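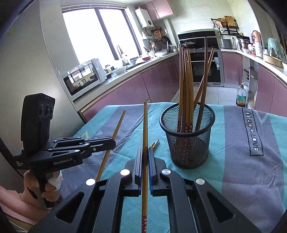 Chapter 14
Chopsticks and Their Storage at the Table

14.1 Scope

Chopsticks are the simplest item of tableware treated in this book and among the most often stored badly. The previous chapter dealt with cutlery kept flat in drawers. The present one deals with slender wooden ware kept upright in open holders, and with the routine of setting it out, pairing it and putting it back.

The terms used are as follows. The tip is the narrow end, which touches the food. The butt is the thicker end, which on patterned sets carries the decoration. The shaft is everything between. A pair is two sticks of equal length and matching finish. A stick without a partner is called a single, and is kept apart until its partner is found or the single is discarded.

14.2 Open holders

An open holder may be a solid pot, a slotted box or a mesh cup. Mesh lets air reach the lower part of the shaft, where moisture collects after washing. It also leaves the butts in view, so that sets with different patterns can be told apart without emptying the cup. Its drawback is that a fine tip placed downwards may catch in the wire. Sticks in a mesh cup are therefore stored butt down.

The cup should be filled loosely. When it is packed tight, the shafts press together along their length and dry unevenly. Wood of mixed shades may share a cup, provided the sticks are matched by pattern and length before use. Shade alone is a poor guide, as two sticks of one pair can darken at different rates.

14.3 Laying out and pairing

Sticks are taken from the holder singly and laid on the cloth side by side, tips pointing the same way. Butts are compared first, then lengths, then straightness. To check for warping, each stick is rolled through one full turn on a firm surface; a bent shaft will rock. A creased cloth can give a false result, and it should be smoothed or folded back before the check is made.
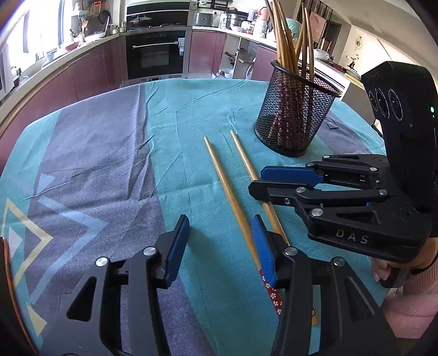 Fig. 14.2 Two sticks laid out on a banded cloth, with the mesh holder at the upper right.

Sticks that pass are returned to the holder together. Those that fail go into a separate tray and are dealt with as in Section 14.5. For a household set of up to 30 sticks, the whole check can be done at one sitting. Larger stocks are divided by pattern first.

Reader comments

Wakano: Section number for warped sticks is wrong in my copy, it should be 14.6.

Masri: Is butt down also right for lacquered ones? Mine came with a leaflet saying the opposite.

ornuvora54: Useful. Would have liked more on solid pots.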